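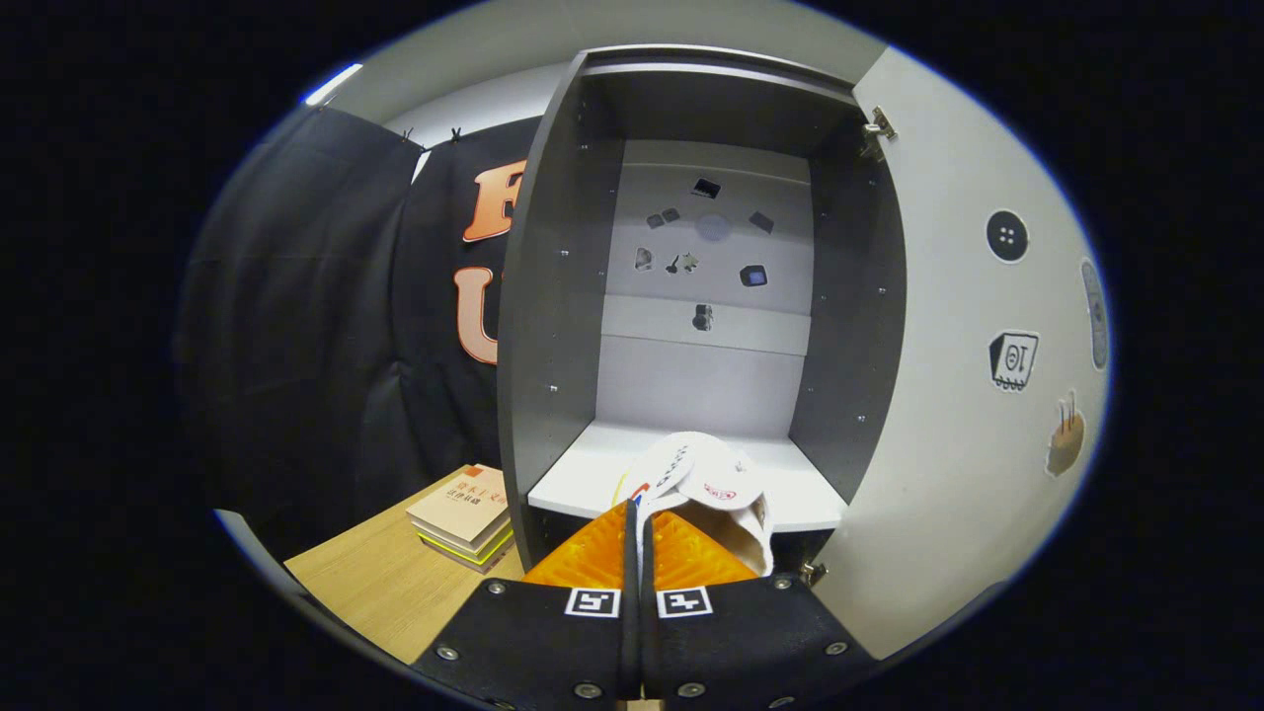
Pridis 정리 노트입니다. 원래는 저 혼자 보려고 쓰던 메모였는데, 같이 사는 Thanasis가 "슬리퍼 어디 넣어?"를 하도 자주 물어봐서 README로 만들었어요. 집 안 수납장에 뭐가 들어가고 어떻게 넣는지 적어 둔 문서고요, 생각날 때마다 고치니까 좀 들쭉날쭉합니다. 양해 부탁드려요!

## 이 저장소에 있는 것

- `README.md` : 지금 읽고 계신 문서
- `cabinet.csv` : 칸별로 넣는 물건 목록
- `guest.md` : 손님 오시기 전날 확인하는 것들
- `old/` : 예전 집(Urkthorpe 살 때) 목록. 거의 안 보는데 지우기는 아까워서 그냥 뒀어요

`cabinet.csv`는 줄마다 물건 하나입니다. 열은 이렇게 돼 있어요.

| 열 | 내용 |
|---|---|
| `item` | 물건 이름. 한글로 씁니다 |
| `place` | 수납장 이름과 칸 |
| `how` | 접기, 겹치기, 세우기 중 하나 |
| `who` | 주로 쓰는 사람. 모르면 비워 두세요 |
| `note` | 하고 싶은 말 아무거나 |

## 현관 수납장

회색 옆판에 안쪽 벽에는 작은 스티커가 이것저것 붙어 있는 그 장이에요. 동물 모양도 있고 별 모양도 있고요. 떼어 볼까 하다가 정이 들어서 그대로 두기로 했습니다. 혹시 청소하시더라도 스티커는 긁지 말아 주세요 ㅎㅎ

옆판에 작은 구멍이 세로로 쭉 나 있는데, 저는 이걸 선반 높이 바꾸는 용도로 쓰고 있어요. 10월에 한 번 옮겨 봤더니 아래 칸에 부츠가 안 들어가서 도로 원래대로 해 놨습니다. 높이 바꾸실 분은 먼저 저한테 말씀해 주세요. 다 꺼냈다가 다시 넣는 게 생각보다 일이에요...

아래쪽 흰 선반은 슬리퍼랑 얇은 천 종류 자리입니다.

### 슬리퍼 넣는 법

1. 바닥끼리 마주 보게 겹칩니다.
2. 발가락 쪽이 안으로 가게 넣어요.
3. 선반 앞쪽에 걸쳐 두지 말고 끝까지 밀어 넣기. 문 닫을 때 걸립니다.
4. 젖은 건 절대 바로 넣지 마세요! 욕실 앞에서 하루 말리고 넣습니다.

손님용은 오른쪽, 우리가 신는 건 왼쪽. Eusebio Huaranga 님이 놀러 오실 때마다 제 걸 신고 가셔서 만든 규칙인데 아직 효과는 없네요.

### 천 종류

행주, 보자기, 얇은 수건까지만 여기 둡니다. 세 번 접어서 접힌 쪽이 앞으로 오게 해 주세요. 두꺼운 수건은 욕실장으로 갑니다. 천 위에 슬리퍼를 올리는 건 금지예요. (Thanasis, 보고 있지?)

## 문

경첩이 은색 금속인데 저는 가끔 마른 천으로 닦기만 해요. 기름칠은 한 번 했다가 먼지가 엉겨서 다시는 안 합니다. 문은 활짝 열고 물건을 넣으세요. 반만 열고 넣다가 손등을 몇 번 긁혔거든요.

## Yupanqui 상자

계절 지난 물건을 넣는 상자를 우리끼리 Yupanqui라고 부릅니다. 이름 뜻은 묻지 마세요, 저도 까먹었어요. 전부 2개고 침대 밑에 있습니다. 라벨에 적힌 건 넣은 달이고, 11이면 11월에 넣었다는 뜻입니다. 여름 슬리퍼도 이쪽이에요. CSV에는 `place`를 `yupanqui`라고 쓰면 됩니다.

## 고치고 싶을 때

그냥 고치세요. 물건 자리를 바꿨으면 CSV도 같은 날 바꿔 주시면 정말 고맙겠습니다. 커밋 메시지는 "양말 옮김" 정도면 충분해요. 목록에 없는 물건이 나오면 일단 `place`에 `미정`이라고 쓰고 신발장 위에 올려 두세요. 주말에 제가 한꺼번에 봅니다.

## 아직 못 한 것

- [ ] 욕실장 목록 쓰기
- [ ] 짝 없는 슬리퍼 어떻게 할지 정하기
- [ ] `old/` 안에서 Karetari 선반 부분만 따로 빼기
- [x] 손님용 슬리퍼 새로 사기

마지막으로 고친 날: 11월 17일 금요일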